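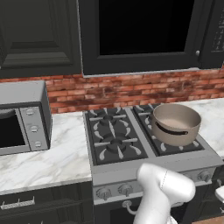 Page last changed: Sunday, April 2, 2023

Teniven long-handled bulb planter, reviewed by Viera Havlíček

I bought the Teniven at the garden center in Stutville last fall and have used it through two planting rounds, bulbs first and then leek seedlings in March. It is a steel tube on a shaft with a foot bar and a T-shaped handle. You step on it, twist, and lift out a plug of soil.

In my back bed, which has had compost on it every year, it goes in cleanly to 7 inches. The front is clay with stones in it. There I had to rock the tool from side to side, and twice I gave up and got the spade. I don't hold that against it much — my old Mkhize planter bent in the same ground.

The plug doesn't always drop out. The next hole is supposed to push it up through the top, and in damp clay it sticks.

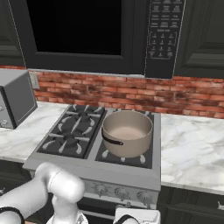
Can it be used for planting in grass?
It cuts through turf well if the lawn was mown short first, and the plug goes back in with the grass side up.

The foot bar is wide enough for a boot. The grips are foam and one has started to turn on the handle, so I will probably glue it. Kiros Demissie borrowed mine for his tulips and found the shaft too short for him at full height. I am five foot four and it suits me. Four stars, three if your soil is heavy.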